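Revision 2023-03-30. Applies to Pelonero paste-the-wall papers in 10 m rolls.

## 6. Hanging the first drop

1. Measure the wall height and add 100 mm for trimming.
2. Mark a plumb line 33 mm short of one roll width from the corner.
3. Apply paste to the wall with a roller, slightly wider than the drop.
4. Offer the paper to the line and smooth from the centre outwards.

**Caution:** Switch off the supply before pasting near sockets.

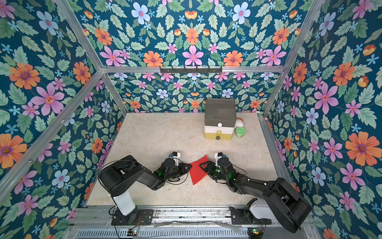 Batch numbers must be checked before any roll is cut. Rolls from different batches may vary in shade. Check the design scale at the same time, as one motif may be supplied in more than one size. The floral on teal has the smaller size on the back wall and the larger on the left and right walls. Where two sizes meet in a corner, the pattern cannot be matched; trim both edges straight and butt them.

5. Trim top and bottom with a new blade.
6. Wipe paste from the face with a damp sponge. Do not rub.

**Note:** Leave for 6 hours before refitting socket plates. Replacement rolls are ordered from Dullongate under code 394.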